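A day at the Bemuvier thread mill

Posted 14 December 2021

I have been sewing since I was ten and had never once seen thread being made, so when the Bemuvier mill in Sasance announced an open day I booked the same evening. It's an early start on the train and then 20 minutes uphill from the station, past the old dye works, with the river beside you the whole way. Wear real shoes. The yard is cobbled and it had rained.

They take you around in small groups. Ours was led by Wael Ait Ali, who started in the winding room straight out of school and still talks about cotton the way other people talk about their dogs. We began in the raw store, where the bales come in, and he had us pull a tuft apart with our fingers to feel how long the fibers were. Then spinning, which is LOUD (they hand out ear plugs, take them), and then twisting, my favorite part of the day. A single yarn is a weak, fuzzy thing. Put three of them together, twist them the opposite way from how they were spun, and suddenly you have something you can't break between your hands. I tried. I have the mark on my finger.

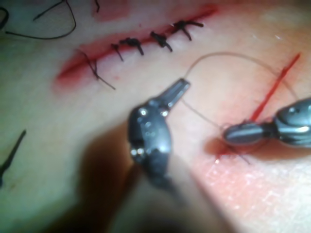 Knots were the big argument over lunch. Half our table were quilters, and quilters like to hide a knot inside the batting and never see it again. The leather people from El Ouafi don't knot at all if they can help it – they backstitch three holes and trim. I spoke up for the separate stitch, each one tied off by itself, like those black ones along the red-edged cut, with the long tails left hanging at the left end. It's slow to do, but if one goes, its neighbors hold. I use it for repairing tent canvas and have never been sorry. The soup was lentil, by the way, and very good.

After lunch came the dye house. It runs in batches of 300 cones, and the shade book on the wall has 870 colors in it, every one with a little loop of real thread you are allowed to touch. Black takes up almost a whole page! Wael laid four of them on the windowsill side by side and one was plainly green, one brown. I will never again buy black thread under shop lighting. 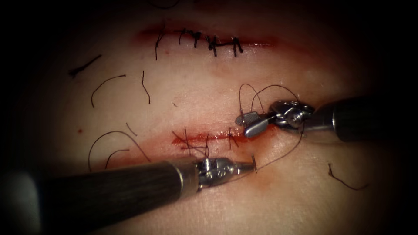 Two cuts side by side on a practice skin pad, the upper one closed with five black stitches.

Finishing is up a metal staircase under the roof. Some of the cotton is run over a flame to burn off the fuzz, so fast that it doesn't scorch, and some gets a wax or a glaze. We were given short lengths of each to pull through a scrap of denim. The glazed one slid through beautifully but was stiff to tie, and the soft one did just the opposite. I went back and forth between them until the next group was waiting behind me.
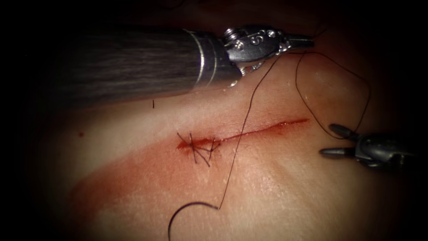

Black thread held at the tip of the jaws.

The mill shop is at the end, naturally. I came out with ten cones, including seconds from the Ellness range, which have a slightly uneven glaze and sew perfectly well. Bring cash for the seconds bin.

The next open day is in April, and they plan to have the old hand winder running again by then. Trains back from Sasance thin out after five, so check the timetable before you start on the shade book.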